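### 3.2 The bed as a sorting surface

Our participants owned tables. They did not sort on them. Of the 101 diaries collected in the Dondau flats, most mention the bed as the place where bags and boxes are dealt with, usually in the evening and usually with a promise that it will only take a minute. Ndlovu and Bañez call this "the second shift of the mattress". We have kept the phrase, having failed to think of a better one.

Beds have two advantages over desks. They are large, and they must be cleared before anyone can sleep, a deadline no desk has ever enforced. Figure 3 shows a bed in this state: a red-orange plastic bag bundled long and thin, a printed cardboard box, a crumpled translucent bag, and bedding bunched up at the head end. Clothing tends to stay put throughout, and the brown fuzzy garment by the headboard is typical of what our coders came to call residents.
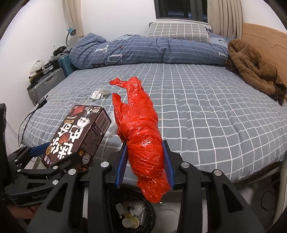
**Figure 3.** Packaging and bedding sharing a double bed.

### 3.3 Bags that are kept

Plastic bags were rarely thrown away. They were twisted, folded or stuffed into other bags, and Tsuchiya's interviews record 10 separate names for the bag that holds the bags. Two households kept a second one for overflow. Asked what the stock was for, Tumelo Shabalala replied, "For when I need a bag."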